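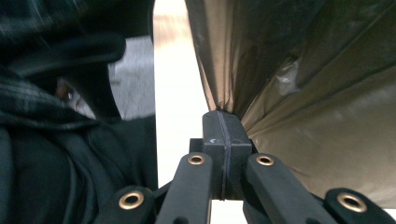
4. Recording fabric episodes with the hand-held gripper

By Apolinar Varela, December
Last updated: December

Fabric is where the Onum kit gets really fun. Cloth never lands the same way twice, so every episode you record gives the model something new to chew on – and you don't need a robot on hand to do it! Finish Section 3 (pairing and clock sync) before you start.

4.1 Before the first grasp

1. Charge the gripper and clear the storage card. A full fabric session in Figueroa format needs plenty of room.
2. Open and close the fingers 2 times. The linkage should move freely, with no clicking.
3. Wipe the camera lens with a dry cloth.
4. Open Destuslow on the tablet, choose New task, then Fabric. Type a short task name such as "lift and spread" and keep the same name all session.

Note: Shiny and metallic fabrics are very welcome. Highlights slide across the creases as the cloth moves, and we have far too few episodes like that. Mix them in with plain cotton.

4.2 Recording an episode

1. Hold the gripper still, pointed at the fabric, and press Record. Wait for the beep.
2. Move in at the pace you'd use to pick up a shirt at home.
3. Close the fingers on a fold or a gathered point. A flat stretch of cloth tends to slip out.
4. Lift, carry or spread the fabric as the task says.
5. Let go, back away a hand's width, and press Stop.
6. Mark the episode Good, Partial or Missed.

Please do keep the missed ones. Evaristo Salinas trained our first fabric model on 448 good episodes and it was lovely until it dropped something. Adding 189 misses and recoveries taught it to try again, and watching that happen made our whole month.

Caution: Keep scarves, loose sleeves and hair away from the linkage. The fingers close like scissors and can pinch.

Caution: Don't pull hard against cloth that is caught or fastened. Release, press Stop, and mark the episode Missed.

4.3 People in view

Somebody will often be standing close by, and blurred passers-by are fine for training. Get everyone's consent before you record. Turn on Face review in Destuslow so that clips with people in them are held for checking before upload.

4.4 If something goes wrong

Error 811 means the tracker lost its position, usually after a fast swing or with cloth right over the lens. Hold the gripper still until the light turns green, then start a new episode. Don't try to rescue the old one.

If tracking drops again and again, add something with texture to the background – a patterned rug works beautifully.

Related sections
Pairing and clock sync
Uploading to the Skineck server
Labeling partial episodes
Replacing finger pads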